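2025-08-14

朝のうちに紫陽花の鉢をひと回り。花はもうとっくに色が抜けて、切り忘れた房がひとつだけ残っている。今年の結果を書いておくつもりで先延ばしにしていたので、覚えているうちに書く。

春先に買った「Bramon」という液体の話だ。紫陽花を青くする、という触れ込みの資材で、3354円した。高い。Grimshawの店先で、店員に「これを使うと全然違いますよ」と言われて買った。全然違うというのは何と比べてなのか、その場で聞けばよかったのだが、後ろに人が並んでいたので聞かなかった。

品種はPlorville。ラベルの写真は見事な青で、一昨年買ったときは確かに青かった。去年は紫に寄り、今年はどうなるかと思ってBramonを説明どおりに薄めてやった。水やりのついでに、ひと鉢あたり200ミリリットル。これを花芽が見えるまで続けろと袋の裏にはある。続けた。

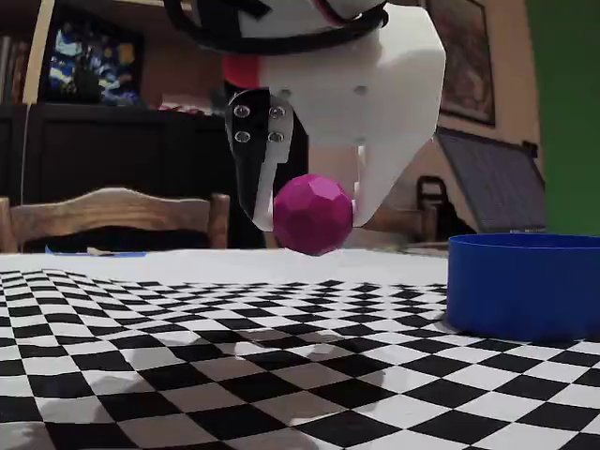

咲いた色は、青ではなかった。最初の一週間は緑がかった白で、これはどの色になるときもそうだから期待も失望もしなかった。色が乗ってきたのは梅雨に入ってからで、縁のほうから赤みが差し、最後は写真で二本の指に挟まれている角ばった玉、あの赤紫にかなり近いところで落ち着いた。きれいかと聞かれればきれいだ。ただ、こちらは青を買ったのである。

そこで土のせいかと思い、Nastonの酸度計を挿してみた。一回目は中性寄り、抜いて拭いて挿し直すともう少し酸性、場所をずらすとまた別の値が出る。どれを信じればいいのか。説明書には「土を十分に湿らせてから測定」とあるが、十分というのがどの程度かは書いていない。たっぷりやって一時間置いてから測ったら、またさらに違う値になった。この手の針だけの計器は、肥料を入れたあとの土だと怪しいという話も読んだ。ではいつ使うのか。

紫陽花が青くなるには土が酸性で、なおかつアルミニウムが吸える状態になっていないといけない。そこまでは本に書いてあるし、疑っていない。疑っているのはその先で、うちの水道水で毎日流している鉢に、たまに薄い液をかけたところで、どれだけ残るのかということだ。Bramonの袋には「個体差があります」と小さく書いてある。便利な一文だと思う。青くなれば資材のおかげ、ならなければ個体差。

ついでに言うと、昨日Horacio Leivaの園芸ブログを読んだ。この人は錆びた釘を鉢に埋める派で、「祖母の代からやっている」とのことだった。釘は鉄なのでアルミニウムとは関係がないはずだが、コメント欄には青くなったという報告が並んでいる。比べる鉢を用意した人はひとりもいなかった。釘を埋めなかった鉢も青かったのではないか、と書き込もうとして、やめた。暑い日にすることではない。

もっとも、人のことは言えない。うちにしても、五鉢のうち全部にBramonをやってしまったので、やらなかった鉢がどうなったかは分からない。せめてひとつは水だけにしておくべきだった。買った日に浮かれて全部にかけた自分がいちばん信用できない。

置き場所の影響も捨てきれない。塀ぎわの鉢は他よりいくらか紫が強かった。塀はモルタルで、雨が伝えばむしろアルカリに寄りそうなものだから、話が逆である。日当たりの差かもしれないし、去年そこだけ植え替えが遅れて古い土が残っているせいかもしれない。考えるほど原因の候補が増える。

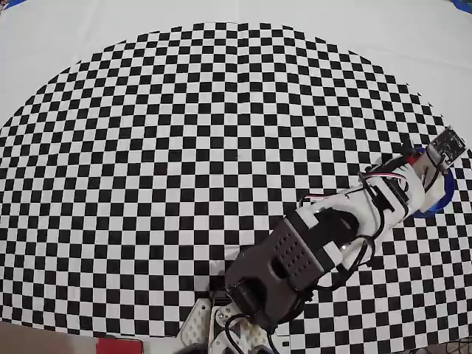
白黒の市松模様のマットと、斜めに伸びるアーム

来年のことを書いておく。鹿沼土とピートモスを多めにして植え替えるのは、花後すぐにやるつもりが伸びた。この暑さで根をいじる気にはなれないので、涼しくなってからにする。剪定ももう遅い。いま深く切ると来年の花芽を落とすことになるから、残っていた房は花首のすぐ下で切るだけにした。9月に入ったら肥料を少し。リン酸の多いものは避ける。アルミニウムと結びついて青を邪魔するらしい。これも「らしい」だが、釘よりは筋が通っている。

Bramonの残りは計量カップで測ったら215ミリリットルあった。捨てるのは惜しい。来春、赤紫の濃かった鉢を選んでそれだけに使い、隣の鉢は水だけにする。札にも「有」「無」と書いて挿しておく。鉛筆で。去年は油性ペンで書いたのに、梅雨明けにはほとんど読めなくなっていた。

酸度計は引き出しにしまった。代わりに試験紙を買うかどうかは、値段を見てから決める。

夕方、葉の裏にハダニがいたので水を強めにかけた。明日もう一度見る。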